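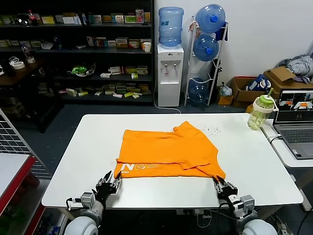

T-shirt cor de laranja sobre uma mesa branca.

Plindthorpe alarga recolha de têxteis usados a todas as freguesias

A Câmara Municipal de Plindthorpe aprovou, em junho de 2019, o alargamento da recolha seletiva de têxteis usados a todo o território do concelho. A medida prevê a instalação de 13 novos contentores e a criação de dois pontos de entrega assistida, um no mercado municipal e outro na antiga estação de Urnmont.

O serviço funcionava até agora apenas no centro da vila, em regime experimental. Segundo a autarquia, a fase-piloto envolveu 1420 agregados familiares e permitiu definir os percursos de recolha e os horários com maior procura. A operação continuará a cargo da Kemppainen, empresa que assegura o transporte e a primeira separação das peças.

Serão aceites vestuário, roupa de cama, toalhas e cortinados, desde que limpos, secos e acondicionados em sacos fechados. O calçado deve ser entregue aos pares. Ficam excluídos os tapetes, os colchões, as almofadas e os tecidos contaminados com óleos, tintas ou solventes, cujo encaminhamento se mantém no ecocentro.
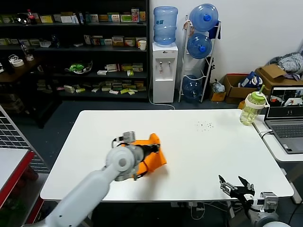
Tecido cor de laranja com dobras sobre o tampo da mesa.

As peças em bom estado serão encaminhadas para as lojas sociais do concelho — a de Zernberg, reaberta na primavera, passará a receber também roupa de criança. Os restantes materiais seguirão para desfibragem ou para o fabrico de panos industriais. O regulamento proíbe a venda direta das peças recolhidas nos contentores e obriga o operador a apresentar um relatório semestral sobre o destino de cada categoria.

«A recolha de proximidade é indispensável para que os munícipes adiram de forma regular», afirmou a vereadora do Ambiente, Friederike Mühlbauer, na reunião em que a proposta foi votada. A vereadora acrescentou que os horários dos pontos assistidos poderão ser revistos depois do verão, em articulação com as juntas de freguesia.

Dardo Insaurralde, responsável pela rede de lojas sociais, defendeu que a triagem deve respeitar critérios comuns em todos os locais de entrega. Para o efeito, está prevista uma ação de formação de seis horas, dirigida aos funcionários dos dois pontos de entrega e das lojas.

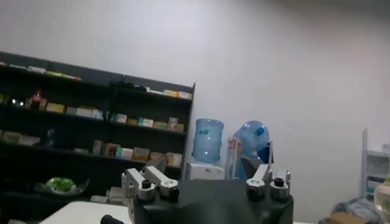 Garra com hastes brancas articuladas, junto a um tampo branco.

A instalação dos contentores decorrerá por fases e deverá ficar concluída em novembro. A lista de localizações pode ser consultada no balcão único da Câmara Municipal e nas sedes das juntas de freguesia. Os pedidos de recolha ao domicílio, reservados a pessoas com mobilidade reduzida, devem ser apresentados por escrito nos mesmos locais.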